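Open House at Jurkier: An Afternoon With the Hands 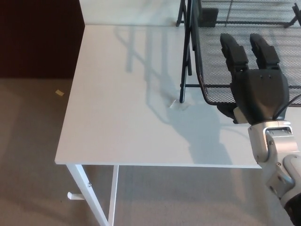

Doors at 2 p.m., Miltport, end of August, and the parking lot already full. Jurkier builds control software for robot arms and once a year it lets the neighbors in. Around 200 of us this time, in groups, shoes squeaking down the hall and then suddenly carpet. The demo room is smaller than I'd pictured. White table, a black mesh folding chair standing with its legs right on the tabletop, and in front of it the hand - dark, blocky fingers pointing up, thumb tucked in low, a cable curling off the palm. White arm underneath. A boy behind me said it looked like it was waiting for a high five.

Chairs are the whole program here. Clearing rooms, mostly. "A box is easy, everybody does boxes," said Marwan Bitar, who runs the lab. "A folding chair changes shape on you." His team has logged 1540 practice runs on furniture, 956 of them since spring, and he wouldn't tell me the success rate. I asked twice.

Zhuoran Xiao did the talking for our group. Fast talker, good with kids. She explained how the software, called Dristodier, picks a grip before the arm moves, then got pulled into a long back and forth with a retired machinist about cable wear. Best ten minutes of the tour, I thuoght. He wanted to know what happens at 500 hours. She wrote down his email.

Coffee afterward in the Matheson wing, a bit weak. Sign-up sheet by the door for next years visit, and it was on its second page when I left.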